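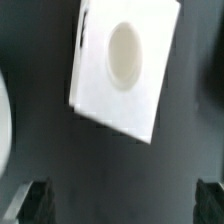

*White block, round recess in one face.*

## Fodard order for the Mornlow patrol boats

**ehovland_s:** The ministry confirmed in January that Fodard gets the contract for 13 coastal patrol boats. Price is 1221 million for the lot, spares included. First hull goes down at the Pratuscombe yard. I think it's a fair deal given how old the current fleet is.

**torvik77:** Fair compared to what? The Macedo bid was lower and they already build a hull this size. Fodard has never delivered anything over 40 meters to a navy.

**ehovland_s:** Macedo's bid left out the gun mount and the training package. Add those and the gap mostly goes away.

> Macedo's bid left out the gun mount

**torvik77:** It was listed as an option on page 117 of the tender summary. Priced, too. Go look.

**edem_a:** Read it last night. Torvik is right that it's there, but the training isn't. You'd have to send crews abroad for that.

**wviklund:** My worry is the radar. Same set as the old boats, and it was poor in heavy rain when I served on them. New hull, old eyes.

**ehovland_s:** Radar gets replaced at first refit.

**wviklund:** They told us that last time as well.

**caua_t:** Does anyone know if the stern ramp stayed in? The early drawings had one and the latest ones don't.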